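How I Set Up a Pretend Robot

Hi! I'm Vandana, and I look after a robot that lives inside a computer. Its name is Gruvia, and its whole job is opening a drawer. Before it practices, I have to get its world ready, a bit like setting up a board game.

Start with the table and the box

First I check the wood and the light. Shiny spots can confuse a robot's camera, so I look at them up close.

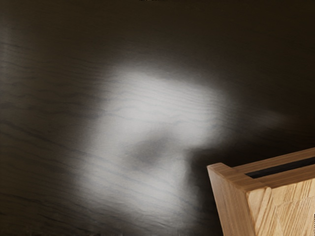 Raimonds Butkienė wrote in to say that real robot cameras get fooled by glare too, and that on his machine he moves the lamp 2 inches and tries again. Good tip! I can move my lamp by typing a number.

Then I check what the robot will see when it gets near the wood. Stripes are great for this, because they help it work out how close it is.
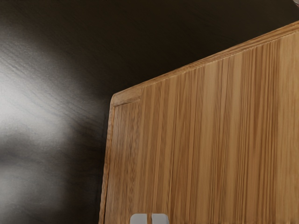
If the view looks wrong, I turn the pretend camera a tiny bit — never a lot — and check again. I once typed 56 when I wanted 8, and the camera stared at the ceiling all lunchtime!

Last comes the hand. I bend its fingers around the drawer handle, slide the drawer out, and look for any finger poking through the wood (pretend fingers can do that).

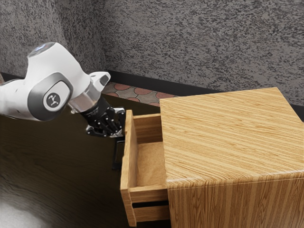 Time to practice

Now I press start. Gruvia gets some 1,000 tries, and I get a sandwich.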